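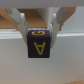
Chapter 9
Listening to an Interview: Rap Artists and the Questions They Are Asked

A music interview is a small performance, and in this chapter we study how it is built. Many students think that the artist simply answers and the journalist simply asks, but both sides usually prepare. The journalist chooses one question that can be cut out and printed alone, and the artist knows it. Such a question is a small thing lifted away from everything around it, like the dark purple cube held between two white fingers at the head of this chapter, and the reader is invited to look only at that. Our task is to put it back into the talk from which it came.

We shall work mostly with one long conversation, recorded for the online magazine Sekitier with the rap duo Killeren, on the day after their concert at the Guvetti hall. The full transcript has 2,506 words. The news item which the magazine published on 23rd August used 165 of them, and all of these concern one subject, the price of tickets. The duo spoke much longer about their first recordings, about a quarrel with their former label Ševčík, and about writing verses in two languages. A reader who saw only the news item would believe that they came to complain.

It would be too easy to blame the magazine. A short item must have a subject, and the ticket question was a fair one: the hall has 3,000 places and the cheapest were sold before many fans heard of the concert. But we should notice how the question was put. The journalist asked what the duo would change "if you could change only one thing". With these words a person is pushed towards a strong answer, also when his opinion is mild.

Before you continue, read the transcript in section 9.1 once without stopping. Mark the places where the speakers laugh or interrupt each other, as these are normally lost in print. In section 9.2 we compare it with the published item, line by line, and in section 9.3 with a second interview, which the duo gave to a student radio in November.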